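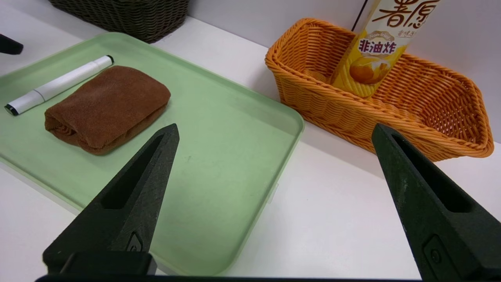 Fomden Brings Robot Packing Stations to Its Furnau Site

Gift basket packer keeps all 30 people on the packing floor as robots take over the repeat reaching

FURNAU, 6/26/19 – Fomden, which packs gift and welcome baskets for hotels and offices, said today that four robot packing stations are now in regular use at its Furnau site. The stations move small goods between trays and baskets, work that was done entirely by hand until April.

Each station is set up on a white tabletop. Goods such as folded towels and markers are laid out on a pale green plastic tray, and woven baskets stand within reach of the gripper, along with items like canisters of snacks. A small camera sits close to the two black fingers of the gripper, so the system can see an item from the same side it will be picked up from.

The stations were built by Pillard and run under the project name Lâm. They handle mixed orders, where one basket may call for a towel and a snack and the next for something else. Orders with glass or fresh food are still packed by hand.

No jobs were cut. The 30 people on the packing floor now rotate through the stations, with one person looking after two of them at a time. That person sets out the trays, checks each basket before it is wrapped and steps in when an item is dropped or turned the wrong way. Shifts have the same start and end times as before, and pay rates were not changed.

"Most of us had sore shoulders by the end of the week, and that was the reason we started looking at this," said Mỹ Lý, floor manager at Furnau. "The robot is slower than a good packer. What it does is take the same reach over and over, and my people do the checking and the finishing. Some of them liked it right away and some are still making up their minds."

Training takes 21 hours per person and is done during paid time. It covers loading, stopping and restarting a station, and showing the system a new item – a job that used to mean a call to the supplier. Packers who finish the training can sign off changes to the basket layout themselves.

In the last trial before regular use, the stations packed 1003 baskets. Each one was checked by hand. Soft goods caused the most repeat tries, mainly towels that had come unfolded, and the folding step has been moved ahead of the tray as a result.

Fomden will review the rotation plan with floor staff before adding any more stations.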